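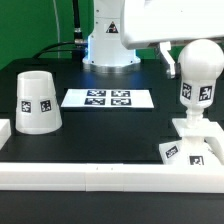 Fig. 4. Cup upside down on the left, white card flat in the middle.

4.2 Laying out the table

I do this the same way every time, and it saves me so much fiddling later (ask Awuor Rotich, who used to just plunk things down and hope!).

1. Wipe the black tabletop with a dry cloth. Skip the spray cleaners, they leave streaks and I hate them.

2. Stand the cup on its wide rim, narrow end up, over on the left. Turn it until both square markers face out from the side.

3. Lay the card flat in the center, in front of the base. I print mine on 300 gsm stock and it stays nice and flat.

Note: Don't laminate the card. I tried it in December and the glare drove me nuts.

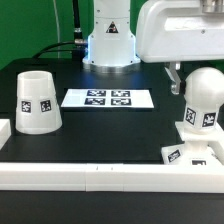 4. Put the piece with the round knob on the right, knob up, and check that you can read the markers on its neck. If one is scuffed, peel it off and print a new one at 100 percent, never "fit to page."

5. Step back and look the whole layout over before you go on to section 4.3.

Caution: Pick the knob piece up by its bottom block. I grabbed mine by the knob once and spent the evening gluing.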